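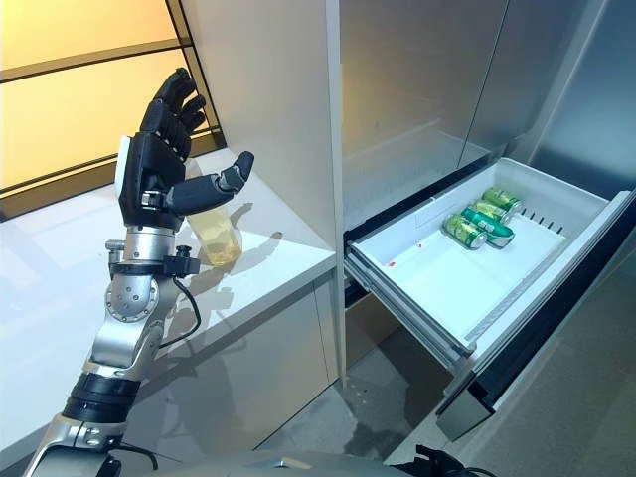
Marjatta Rautiainen

Comparing a multi-fingered hand with a two-jaw gripper in a kitchen

If you already have an arm running and want to know whether a multi-fingered hand is worth the extra setup, a kitchen is a good place to find out. Bottles, cans, drawer fronts and smooth counters will show you most of what a hand can and can't do. These steps are the ones we use for the Kover hand against our older Mellonitz two-jaw gripper. They should carry over to other pairs with small changes.

What you need

One arm with a known payload. Both end effectors, with their adapter plates. A head camera or a fixed camera at head height. A plastic bottle, partly filled, and a few beverage cans. A drawer you can leave open for a long time. Empty the freezer first and switch it off, or the drawer will frost over between runs and your friction numbers will drift.

Step 1. Mount the hand and route the cable

Fit the clamp on the wrist and tighten the knobs by hand, then the screws with a short key. Go back and forth between the two sides so the clamp closes evenly. Leave a loop in the cable where it leaves the clamp. Then turn the wrist slowly through its full range with the fingers open. If the loop goes tight at any point, add slack and try again. We lost an afternoon to a connector that pulled out only at one end of the roll.

Step 2. Set the tool center point

Do this again every time you swap. For the two-jaw gripper the point sits between the pads, and there is not much to argue about. For the hand, pick one grasp and stay with it. We put the point in front of the palm, between the thumb and the second finger. Ours comes out 40 mm further from the flange than the gripper's, and the planner needs to know that before it goes anywhere near a cabinet.

Step 3. Choose a start pose

Use the same one for both tools. Ours has the hand upright at counter height, to the left of the open drawer, with the fingers slightly curled and the thumb out to the side. From there the arm can go to the bottle or down to the cans without crossing the cabinet column. Check that the camera can see into the drawer from this pose. Four cans lying in a loose stack are hard enough to tell apart without a forearm in the way.

Watch the light as well. A low sun through the window turns the back of the counter yellow, and a clear bottle nearly vanishes from the depth image. In February we ran the bottle trials before noon for that reason.

Step 4. Run the bottle

Approach from the side, close at low force and lift 8 cm. Hold, then set it down. Repeat until you have 13 lifts with each tool. Write down slips, tips and any lift where the bottle turned in the grasp. The two-jaw gripper is quick here and needs little tuning. The hand needs the thumb placed first. If the fingers arrive before it does, they push the bottle over.

Step 5. Run the cans

Lay them on their sides near the back of the bin and restack them the same way before each run. Start with the front can. Come in from above with the wrist tilted so the knuckles clear the drawer wall. Keep the lift slow until the can is above the rim — a neighbor will often roll into the gap, and a fast lift knocks it into the fingers.

In-ho Ra keeps our log, and it has 186 can picks in it so far. The hand does better on the cans at the back, where the jaws have no room to open. The jaws are still faster on the front one.

Step 6. Compare

Put the failures in separate columns: missed, slipped, hit the drawer, dropped. A single success rate hides too much. Add the time you spent on setup for each tool, including calibration. For a job that only ever handles bottles on a counter, I would keep the two-jaw gripper. For the drawer I would mount the hand and accept the slower cycle.

Before you shut down, open the fingers fully, bring the arm back to the start pose and only then cut power to the hand. The Kover fingers hold their last position when the power goes, and prying them off a can is hard on the joints.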